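Feierabend in Holtberg
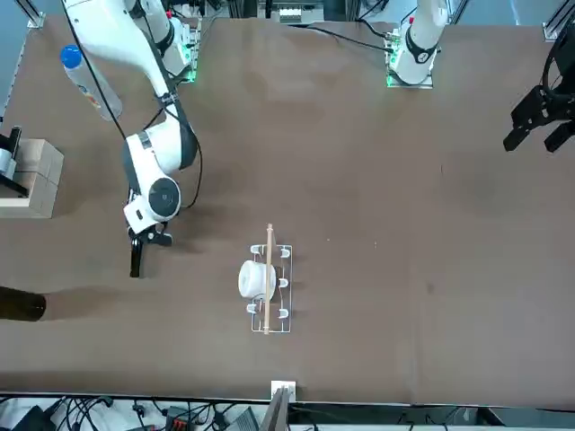 Zwei weiße Arme über brauner Tischplatte, der Greifer links ist offen.

Wer in Trarkstead etwas werden will, muss Rüben ziehen. Das Online-Spiel, dessen Märzupdate noch immer nachwirkt, hat seine Tagesaufgaben umgebaut, und seither stehen erwachsene Menschen vor der Arbeit auf, um in Holtberg, dem verschlafensten Dorf der Karte, Gemüse abzuliefern. 56 Rüben bringen eine Laterne. Die Laterne leuchtet nicht, dafür müsste man Öl haben, und das Öl gibt es beim Händler Amin für 600 Taler.

Amin ist eine Spielfigur mit dem Gemüt eines Finanzamts. Er öffnet nach Spielzeit um 16 Uhr, kauft Rüben grundsätzlich zu billig und sagt bei jedem Besuch denselben Satz über das Wetter. Im Forum gibt es inzwischen Leute, die ihn verteidigen.

Ich habe es zwei Wochen lang versucht. Am fünften Tag besaß ich eine Schubkarre, am achten eine Meinung zu Schubkarren. Die Brollico, eine Art Sumpfziege und angeblich das beste Reittier im Spiel, bekommt man erst, wenn man 5 Siegel gesammelt hat. Vier hatte ich. Das letzte liegt hinter der Mühle, und zur Mühle kommt man nachts nur mit Licht.

Also doch wieder Amin. Er fand, es sehe nach Regen aus.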